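Friday, April 23, 2021

Bunthorpe kitchen, sink run. Continuing the drainage and drying notes from March.

Refitted the rack in the right basin after descaling. Slats run clean, no rust at the welds. The Clevton rack we tried in March sat on the counter and shed water toward the outlet side, so it has gone back to Esarbridge and will not be reordered. In-basin racking stays.

Washing method unchanged: hand wash, one rinse, no towel. Test load was plates and plastic cups only. Glassware is on the Hamdan sheet and is not repeated here.

- Rinse water set to 40 C at the tap
- Drip period 5 min before first check
- Second check at 80 min
- Pass = no visible film on a dry paper strip pressed to the surface 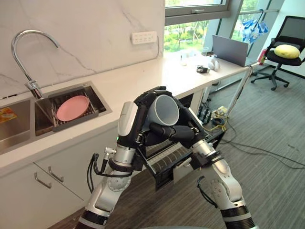

Drying position matters more for cups than for plates. A plate leaned on the slats sheds from both faces and the rim is the only place a bead hangs on. A cup stood upright holds whatever the rinse left in it, and a cup fully inverted on a flat surface seals at the lip and stays damp inside. With a pale gray interior like the one on the white cup, film is hard to judge by eye under the window light, so use the strip and write down the strip result only. The pink plate can stay at its present tilt on the rack; steeper than that and it slides when the next item goes in.

Results: plates passed at the second check. Of 5 cups, 2 failed, both from the flat inverted group. Repeated those on the slats, lip down and slightly propped, and both passed. Will write the propped position into the procedure once it has been run on a full load.

Faucet: spout swings freely between basins. Keep it over the left basin while anything is drying – a drip from the aerator spoils the strip test. Seat washer was replaced in March and the tap closes with light hand pressure.

Backsplash outlets: nothing to be plugged in there during washing. Slack in the white cable should be kept off the counter surface.

To do:

- Full load run, propped cups
- New pack of paper strips, the open one has picked up moisture
- Check left basin strainer, slow to clear
- Copy cup results to the Hamdan sheet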